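Budgeting for Hand-Held Grippers: An Equipment Planner's View

The equipment planner at Skurnen's household handling group keeps two spreadsheets. One lists what the group has bought. The other lists what each item cost to keep working, and the second is the one that gets opened in meetings. We spoke at the Seltasthorpe office in January, when the purchasing plan for the next period was nearly closed.

The group currently runs 27 hand-held grippers. The plan calls for 40. The planner, who asked that we stick to the job title, said the number was set by working backward from hours of recording and not from the money available.

"You start with hours per site and hours per operator," the planner said. "Then you take out charging, transfer and cleaning. What is left is a usable day, and it is shorter than people expect. Once you have that figure, the unit count is arithmetic."

Three suppliers were asked for quotes. Trulico offered the lowest unit price but sold finger pads only as part of a full finger assembly. Matar quoted higher and listed every wearing part separately, with its own lead time. The third did not answer the questions on spares and was dropped.

"Pads are the consumable," the planner said. "Pivot screws loosen and you tighten them. A body lasts until it is dropped on a hard floor. Pads wear every day, and if I have to buy two arms to get one pad, the cheap unit stops being cheap in the second quarter."

The draft order includes 130 spare pads. That line was questioned twice in review and stayed in both times. 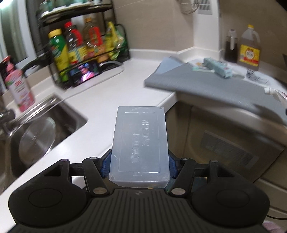

Spares are only one part of the site budget. The group works in ordinary kitchens, and the plan has a separate heading for household objects, which the planner considers badly estimated in most proposals. Smooth, light, rigid things are bought in quantity: lidded boxes, jars, small bottles. A translucent plastic box like the one clamped upright between the blue pads, with raised characters on its lid, costs very little, and the planner still wants it entered by type and size. "It is a good test item. The walls are stiff, there is a rim to catch on, and the surface is frosted, so you learn something about pad texture. But if it cracks and the replacement is a different width, your sessions no longer match. So we buy several at once and store them."

Larger sums go to storage and transfer. The draft allows 71 memory cards, a figure that covers one in use and one in transit for most units, with a small reserve at the office. The planner would have preferred fewer cards and a faster upload station at each site, but the sites are homes, and network speed can't be specified in a purchase order.

Labor is kept in a different budget, and the planner thinks this causes trouble. Calibration is done by the same people who record. When the number of units goes up and the number of people does not, calibration gets squeezed into the end of the day.

"Nobody charges that time to the equipment," the planner said. "I asked for a line that says so many minutes per unit per week. It was approved as a note - a note has no money attached."

On leasing, the answer was short. Matar offered a lease with replacement included, and the group priced it over two years. It came out higher than purchase plus spares. The planner would look at it again for a short project, or for a site too far away to service from Seltasthorpe.

The order will be split. The first batch goes in with the full set of pads, so that wear can be logged before the second batch is confirmed. If the pads last longer than planned, the second order of spares gets smaller. If Matar changes the pad material between batches, the log starts over, and the contract draft now requires written notice of any such change.

Asked what a first-time buyer should request from a supplier, the planner named the parts list with prices, before the demonstration. The group sends its own form for this. It has a column for lead time, and quotes that come back with that column blank are returned.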